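Is an unglazed-looking cup any good for holding chopsticks or stir sticks?
Posted in Home & Kitchen – Tableware

Amoah
I bought a cream cup at the Saturday market. It's a bit squared off instead of properly round, so I'm assuming handmade, and it has a matte finish inside and out. The stallholder said it was "food safe forever", which I take with a grain of salt. I want to leave it on my white table as a holder for stir sticks and the odd chopstick, maybe use it for tea now and then. Two things bother me. Will a matte base scratch the tabletop, and does matte mean it'll soak up tea and go brown? I've read three care guides and they all contradict each other.

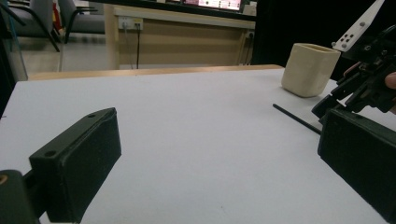

The cup on the white table, with a thin black rod in front.

Please don't tell me to buy a sealing spray. I looked at Prurex and the label says nothing I'd want near my mouth.

Sterkonska
Matte doesn't tell you much. There are matte glazes that hold water perfectly well and shiny ones that craze. Turn it over and look at the foot. If it's bare clay, rub it on an old tile and see if it leaves a mark. Mine did, so I went over it with wet sandpaper, 100 grit and then finer, and stuck on felt dots. For the soaking question, dry it well, weigh it, fill it with water overnight, empty it, wipe it and weigh it again. Mine was 251 grams before and 3 more after, so it holds pens now – no tea.
I wouldn't take a stallholder's word on food safe either. Ask which glaze it was.

Jonda
just use it mate, had one since 2000 and still going. colour's changed a bit but who cares

Amoah
Changed colour is exactly what I was asking about, but thanks. Will try the weighing.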